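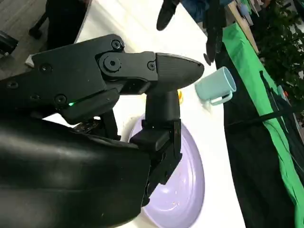

The robot was called Jollo, after a vote the faculty adviser lost, and by May it could clear a table for 42 seconds before it did something we had to write down.

The competition was simple on paper. Your robot had to bus a small table: plates, mugs, whatever the judges had left lying there. Points for each item in the bin, points off for breakage, and a bonus nobody at Ondberg Community College had ever earned for what the rule book called "evident courtesy."

"How does an arm show courtesy?" I asked.

"It doesn't elbow anyone," said our captain, who was nineteen and spoke with the calm of a retired admiral.

My job was mugs. Someone else had plates and someone else had the software, and I had mugs, because I had joined in February and missed the meeting. Upright mugs were solved. You came in level, closed on the body, lifted. A mug on its side was another matter. It had opinions about the handle. Jollo would creep up to it, stop a finger's width away and think, and while it thought we all leaned in and held our breath, as if the trouble might be a draft.

"Attempt 1762," the captain read off the log.

"That can't be all mugs."

"Mostly mugs."

Our rivals from Modasby were said to have a robot that could fold a napkin. They were also said to have a budget. We had the Teixeira Prize, a grant left by a local restaurant owner on the condition that the club never build anything that served soup. I have read the letter. It gives no reason and it is underlined twice.

At 2 in the morning I changed one number. I would like to say it was a calculation. I had been staring at a value of 12 for so long that it had started to look smug, so I made it smaller.

Jollo crept up. Jollo thought. Then it turned its wrist, gently, like somebody reading the bottom of a teacup to see if it was expensive, and waited there.

"Is it stuck?" I said.

"Quiet," said the captain. "It's letting you go first."

She wrote that in the log, under courtesy – in pen – and then the adviser came in to ask who had been eating crackers off the test plate, and all of us looked at the robot.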